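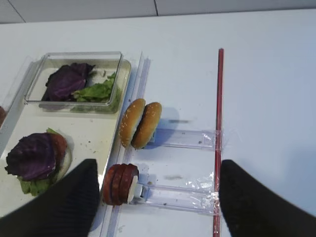
Cabbage goes directly under the lid or it doesn't go in at all, a voice behind me was saying, and anyone who puts the tomato up there wants to try eating the thing in a good shirt.

I didn't turn round. I had driven to Mendale on a Saturday to be convinced that Kurau had settled the question of the burger, and I meant to be hard work. They had sent a letter. The letter said that 2077 people had been asked what they wanted between two halves of a bun, and that the answer was purple cabbage. I have been eating burgers for 50 years and have never heard anyone ask for purple cabbage, of any age, in any state.

"Were they hungry, these people?" I said.

The voice said that they had been given a biscuit beforehand.

I wrote down biscuit. I write for Dridus, a small paper with a food page that is kept going by adverts for guttering, and 15 of our readers can be relied on to complain if I praise anything. 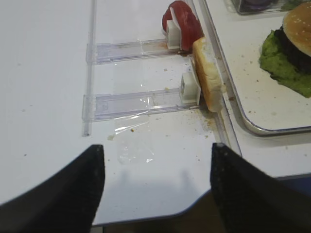
A burger, as I understood it, was something you threw together while talking to someone else. You reached into a tub, you slapped it down, you wiped your hand on your apron. At Mendale everything had its own lane, and the lanes were clear plastic, so that each item waited its turn like a patient at the dentist's. The tomato stood upright against a small white block. Next along was a slice of white bread, also on its edge, and I asked what bread was doing at a burger table that already had buns.

"It's for the other menu," said the voice.

"What's the other menu?"

"Sandwiches."

I had no answer to that, and resented it. There were crumbs on the white top, which cheered me up a little. I don't trust a place where food is made and nothing falls off it.

I asked about the lettuce next. My mother, who had a counter at the Polishchuk market and sold what she called a hot bap, held that lettuce was there to stop the bread going soggy and for no other reason. She put it at the bottom, flat, like lino. I told the voice this, expecting an argument.

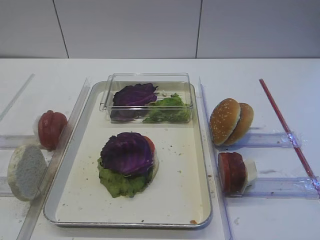 Instead the voice said she was right. Lettuce low down, tomato in the middle, cabbage over the lot. They had tried it every other way and had the notes, 2686 lines of them, if I cared to sit down.

I did not care to sit down. I don't know what a person finds to write about lettuce after the first page, and I suspected that most of it was the same line again with the time changed. But it bothered me that they had come round to my mother's way of doing it. She had got there in a wet May with a queue and one good knife.

"And the cabbage?" I said. "What did she ever do to deserve the cabbage?"

"Crunch," said the voice.

"Onion has crunch."

"Onion comes back at you on the bus."

That was the first sensible thing I had heard all morning, and I didn't write it down.

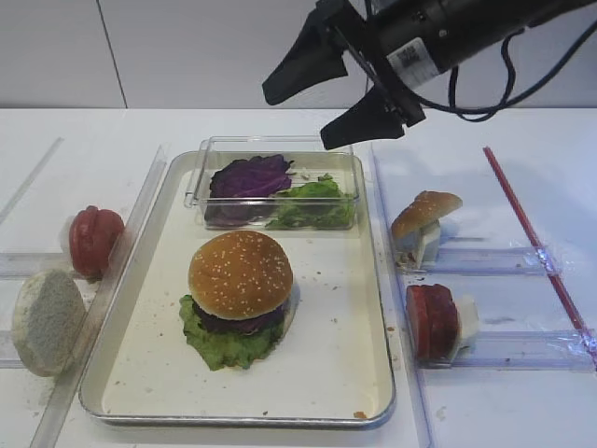 The lid on at last, seeds and all.

"You're going to eat it, then," said the voice.

I said I might look at it for a while first. The lettuce had flopped over one side. My mother would have tucked it in with her thumb – she tucked everything in, including me – and I found I had my hand out before I remembered whose side I was on.

I put the hand back in my pocket and asked for a plate.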